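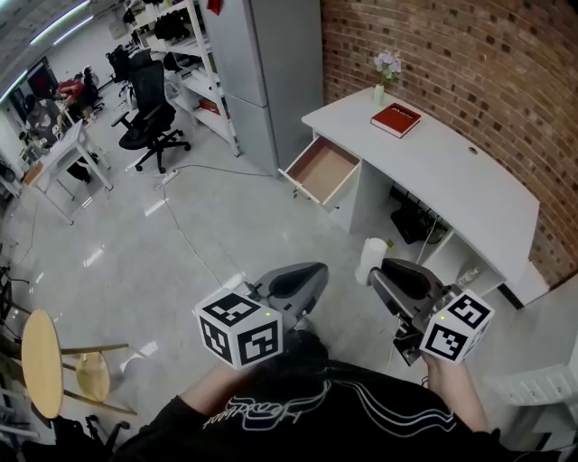
1/ Plavska police shooting thread. Was at the county building all morning, posting what I have. Will fix errors as I go

2/ Basics first. A little after 4 a.m. officers went to the Voltus gas station on Giltetia Avenue. Clerk had hit the panic button. Man with a handgun walked out the side door toward the car wash

3/ Shots fired by two officers. Man hit once in the hip. He's in the hospital, expected to live. One officer hurt, broken wrist from a fall. Not shot. There was a rumor going aroud last night that an officer was shot and it's wrong

4/ Name of the man in custody: not released. Sheriff's office says 52 years old, lives in the county, no charges filed as of noon

5/ Clerk is Naima Cherkaoui. She talked to me in the parking lot and said I could use her name. She was on the floor behind the counter for most of it. "I heard him yell something at them and then it was just bang bang bang." She didn't catch what he yelled

6/ She's worked nights there since May. Second robbery. First one the guy took cigarettes and left

7/ Now the part people keep asking me. Did he point the gun. Sheriff's spokesman Kumaresan Shenoy said the man "turned with the weapon raised." I asked raised at who. He said that's for the investigators

8/ Asked about body cameras. Both officers had them on. Video goes out within 50 days under the county policy. Shenoy wouldn't commit to sooner

9/ Gas station has its own cameras too. Owner handed over the recordings before breakfast. I have not seen any of it. Please stop sending me that clip with the red truck, it's a different gas station in a different state

10/ Distance. Shenoy says some 70 feet between the officers and the man when they fired. One round went into the car wash wall, one through the windshield of a parked van. Van was empty

11/ Talked to a guy at the Aliyu apartments across the street. Doesn't want his name in this. Woke up to the shots, got his kids into the bathtub. Says he heard "drop it" at least twice, but after the first shot, not before. One person, half asleep, so take it as that. I did pass it to Shenoy and asked for a reply

12/ Both officers on paid leave, standard. Names come out after they're interviewed. The state is running the investigation, not the sheriff

13/ Giltetia is open again both ways. Station still taped off at the pumps, store closed. Bus stop moved one block north til further notice

14/ Correction to 3. Wrist is fractured, happened going over the low wall by the air pump. Same officer who fired first, per Shenoy. I wrote it like they were separate things, sorry

15/ Reply from Shenoy on the "drop it" question: "We're aware of witness accounts and they will be reviewed." Thats the whole reply

16/ If you live on the Aliyu side and have a doorbell camera, state investigators are going door to door this evening. You can ask for a card before you hand anything over

17/ Filing a full story tonight. Next briefing is at 4 p.m. tomorrow, I'll be there. Messages are open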